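The Sorting Table

By the time the ferry horn sounded across Bronport harbour I had already hung up my coat, washed my hands twice and fallen completely in love with a tray.

I should explain that I was new. I had come down from Ollcombe in January with one suitcase and a letter from the Flerirow works saying there was a place for me in small parts, if I didn't mind standing. I didn't mind standing! I had spent 2 years in an office with a view of another office, and the idea of a table, a real table with real things on it, seemed to me the grandest promotion anyone had ever been given.

The woman who ran the room was waiting for me by the door. She had grey hair pinned up with a pencil and she talked very quickly, as if the words were on a timer.

"Blue one's for keeping them apart," she said. "Silver one's for letting them be together. Don't mix up the two and you'll be fine." 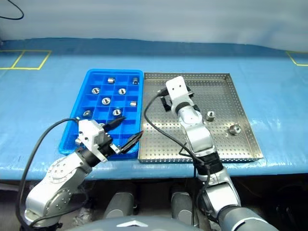
The blue tray and the silver tray, side by side on the sorting table.

I looked at the little metal cylinders in their pockets and thought of eggs, then of chessmen, then of the tiny bedrooms in a doll's house I'd had as a girl. One was lying on its side as if it had overslept. Others were sitting up with a dark slot showing in their round faces, like moneyboxes, and I wanted very badly to post a penny into one.

"What are they for?" I asked.

"They go in the Abella."

"And what's the Abella?"

She took the pencil out of her hair, looked at it, and put it back. "It's a clock," she said. "Well — it's going to be a clock. It's going on the harbour wall, where the old one was before the storm. Twenty-four bells. You'll hear it from the far side of the water."

I can't tell you what that did to me. I had thought I was coming to sort bits of metal, and here I was, my very first morning, being trusted with the insides of a clock with 24 bells! I asked which bit these were and she said they sat behind the hammers, one to a bell, with a good many spares because someone upstairs was nervous. I said I would have been nervous too.

She showed me how to lift one by its sides and turn it to the light. You looked at the rim first, all the way round, and then at the opening. If the rim was clean it went in the silver tray. If it wasn't, it stayed where it was and you moved on to its neighbour, and you did not, she said, feel sorry for it. (I did, of course. I felt sorry for every single one, and by the middle of the morning I was whispering to them.)

There is a lovely sort of quiet that comes with that work. The yellow tape on the table, the shine on the blue, the small cold weight in your fingers. I stopped hearing the ferries. I stopped thinking about Ollcombe and the rent and whether I had packed my good shoes. At 10 she brought me tea in a tin mug and made me drink it by the window, well away from the table, and I drank it so fast I burnt my tongue.

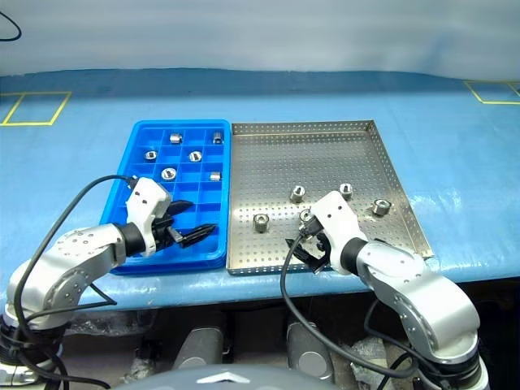

"You've a favourite," she said, when I came back.

I said I hadn't.

"Everybody has. Mine was number 7, on the last job. Sounded just the same as all the others, and I'd still have known it anywhere."

So I owned up and pointed. It wasn't the shiniest or the straightest, but I had turned it over and over and there wasn't a mark on its rim. She bent down and studied it for a long while with her hands behind her back.

"Go on, then," she said. "Which bell do you want it on?"

I hadn't known you could choose. I thought of the boat I'd come in on, and how early it had been, and how dark.

"The one that rings for the first ferry," I said, and she wrote it down.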